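Jindovholm lab compares two robot hands on garment handling

Reading time: 1 min

A test group in Jindovholm has published first results from a comparison of two end effectors, the five-fingered Carnus hand and the two-jaw Bramier gripper. Both were mounted on the same arms and driven by the same controller, Lobo, with force limits left unchanged between runs.

The work took place in a furnished bedroom and covered 174 trials in May. The task was to take hold of a shirt on a wooden hanger, lift it from the bed and hold it clear for nine seconds. 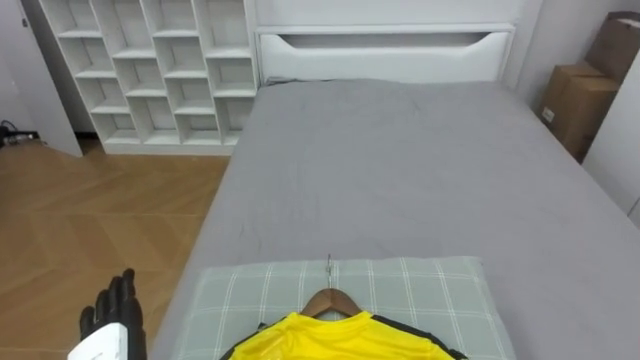
Results

The Carnus hand completed 69 percent of its trials. The Bramier gripper did better on the thin metal hook but lost the garment more often when it closed on fabric – mostly at the collar. Setup time was around 40 minutes for either unit, including calibration of the head camera.

The group notes that Lobo was tuned on the Bramier gripper first, and that finger speed on the Carnus hand was capped as a result. A second round with separate tuning for each unit is planned. Trial logs will be released with it.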